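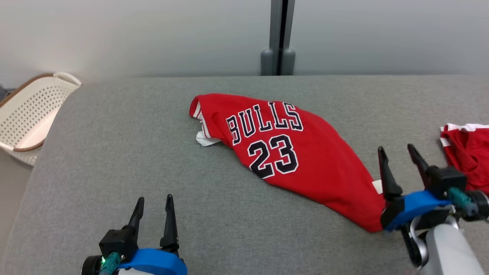
Ketis, the regional textile sorting company, will change how it grades donated sportswear beginning in February. The new rules split jerseys and team shirts away from the general knitwear stream, where they have been handled since the Brulier plant opened. Printed lettering is the main reason for the change. A red basketball jersey with "BULLS" and the number "23" in black edged with white, for instance, will now be graded on the garment and on the print separately, and the lower of the two grades will stand. Under the old system an item of this type received one grade for overall wear, and a shirt with sound fabric and failing letters could pass into the resale bins.

The company said the rule applies to all items with applied numbers, names or crests, whether heat-pressed, screen-printed or sewn. Items with woven patterns only are not affected.

Ketis operates two sorting lines at Brulier and a smaller one at Truvska. The Truvska line will take all separated sportswear from the start of the change. Brulier will continue to do the first pass, in which bags are opened and coats, shoes and bedding are removed. Transfers between the two sites will run every weekday at 6 a.m.

A trial of the new procedure covered 700 garments. Of these, 314 received a lower grade than they had under the single-grade system. Most dropped by one step. The company attributed the majority of the downgrades to cracked or lifting print, with shrinkage around the lettering as the second cause. Shrinkage of this kind occurs when the base fabric contracts in a dryer and the printed layer does not, which leaves puckering at the edges of the characters.

Wrinkling alone will not lower a grade. Donated clothing normally arrives compressed, and sorters have been told to spread each item and check the print under light tension before recording a result. Print that returns to a smooth surface is passed. Print that shows open cracks at arm's length is marked down.

Tags are covered in a separate section of the rules. A jersey with a readable fiber content label goes directly to grading. A jersey with no label, or one too faded to read, is sent for a fiber check with a handheld scanner, a step that adds around 15 seconds per item. Polyester and cotton blends are kept apart after the check because the Truvska site has different buyers for each.

Garments that fail on print but pass on fabric will not be discarded. They are to be baled and sold to Đồng, a processor that removes applied lettering and recovers the base cloth for use in padding and insulation. Đồng has taken general polyester from Ketis before, but this is the first agreement to cover printed items. The contract sets a limit on metal and hard plastic in each bale - zippers, snaps and badges have to be cut off before pressing.

Collection points will see little difference. Residents can continue to place sportswear in the same bags as other clothing, and no separate container is planned. Ketis asks that items be clean, dry and turned right side out, so that print can be checked without extra handling. Wet bags will still be rejected at the first pass.

The collection network currently has 27 drop-off points. Two of these, both on the Truvska side, will close for resurfacing work during the first week of the change. Bags left beside closed containers will not be picked up.

Resale prices for the top grade are expected to stay the same. The price of the second grade has not been set - the company said it will be posted at the Truvska outlet before the first sorted stock goes on the racks.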